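Home Forums Bedding Log in
Search this forum

Thread: Are 400 thread count sheets worth it?

drita_d: Zovano want 100 quid for a fitted sheet. I can't see how.

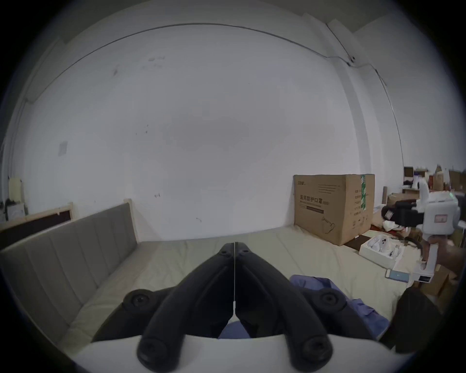
Pale beige sheet on the bed.

malte40: Thread count is mostly marketing. Mine bobbled by June — plain cotton lasts longer.

drita_d: Depends how hot you wash it, surely? I do 40 and nothing bobbles. Green one next.

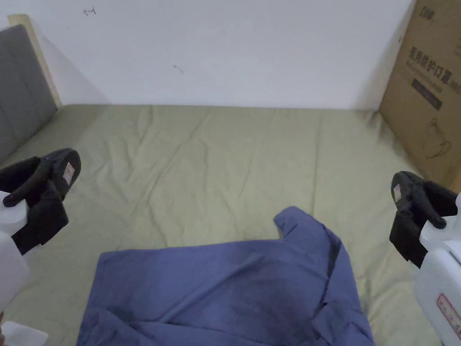 Asabe Isah: Forty is fine, but I don't buy the bobbling claim. Cheap polycotton bobbles, decent cotton doesn't.

malte40: Mine was sold as decent cotton.

Related threads
Gilex pillows, any good?
Ironing duvet covers
10 tog or lighter?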